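12 January 2024

So I've gone and entered another one! The Truvden middle-distance tri opened its entries this week and I had my card out before the kettle had boiled. 900 spots, and last year they were gone by lunchtime, so I didn't exactly sit there weighing it up.

If you've been reading a while you'll know I did the short race at Stuvamum and came out of the lake in such a state that I tried to put my helmet on over my goggles. The bike was fine, the run was okay-ish, but the swim had me rattled for the whole morning. This year the swim gets fixed first and everything else can wait its turn.

The plan for January is pretty simple. I'm in the pool 3 mornings a week at the Sutanto leisure center, before work, mostly drills and short repeats with plenty of rest (I hate drills, but my left arm crosses over like it's trying to hail a cab on the other side of the street). Then one long easy ride at the weekend, weather permitting, and a couple of runs wherever they fit. No heroics. I tried heroics last January and spent February on the couch with a sore calf.
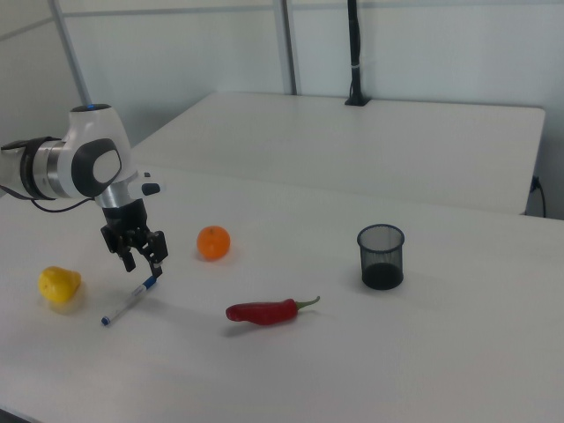 A marker pen, a lemon-shaped thing and a robot arm reaching over the table.

The big question is the bike. My old one has done me proud, but the Truvden course is 80 km with a long drag up to Astiditz in the middle, and my lowest gear is not low enough for my legs by that point. I've been looking at a bigger cassette, which is a lot cheaper than a new bike and a lot easier to sneak into the house. If anybody has made that swap and found they needed a new derailleur too, please tell me in the comments before I order anything.

Food is the other thing I want to sort out early. At Stuvamum I took 5 gels and ate one, because the rest were in the back pocket under my race belt and I couldn't get at them. I'm going to practice eating on the long rides, real food for the first hour or so and then gels, and I'm getting one of those little bags that sits on the top tube. Yes, they look a bit silly!

Pool again tomorrow, 6:15 start. The bag's packed and by the door, minus the goggles, which I still can't find.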